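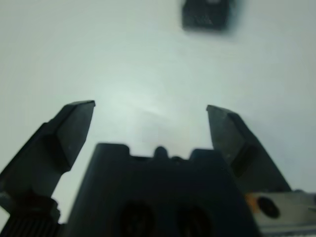
Is the Joubert classroom arm kit worth buying for a school robotics club?

For a club that already has an adult who can write code and fix hardware, it's a fair buy. For a brand-new club hoping the kit will do the teaching, I'd keep the money.

I help run the after-school robotics club at Drurnley, and we've had the Joubert since the start of the spring term. The sales page promises "from unboxing to first pick in one class period." Our club meets for two hours and it took us three meetings. Part of that was us. A good part of it was the manual, which has 13 pages on safety and 2 on calibration, and calibration is where every group gets stuck.

What we use it for is the case task at the Pirnstead student challenge. Teams get black cases on a white table and have to grip them and move them where the judges want them. It sounds easy. I thought it was easy when I read the rules in May. Then I watched a team of bright ninth graders spend a whole afternoon on one grasp, and I stopped saying so.

The good stuff first. The gripper has held up well to kids, and I expected it to be the first thing to break. Swapping fingers takes a hex key and some patience. The software records every run, so students can go back and argue over what went wrong, and for my money that is the best feature in the box. 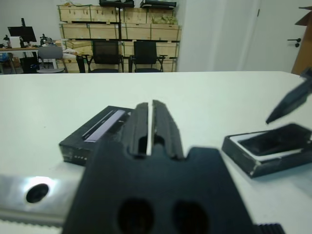 The case task: one case closed, one open, and the fingers between them.

Now the complaints. The camera view that comes with the lesson pack looks great in the promo video and a lot less great under our ceiling lights. White table, overhead light, glare. Our students ended up draping a sheet over a coat rack to get a steadier picture. Maybe that counts as learning. I'd call it a problem the company should have mentioned.

The lesson plans are thin too. There are 15 of them, and by my reading the last six are the same lesson with a different object. Flirnmont, who sell the kit in our area, told me an updated pack is coming. They told me that in the fall as well.

And then the price. We paid 3000 dollars with the school discount, nearly our whole budget for the year. One arm means one team works while the others wait, and teenagers don't wait well. The cheaper kits feel like toys next to it, I'll give it that, but you can buy several of them and keep everybody's hands busy.

Support answered my emails, usually by the next morning, usually with a link to the same two pages on calibration.

We're keeping ours through the next challenge. If the new lesson pack ever shows up I'll come back and change the score.

Build: good
Software: decent
Lessons: weak
Value for a small club: poor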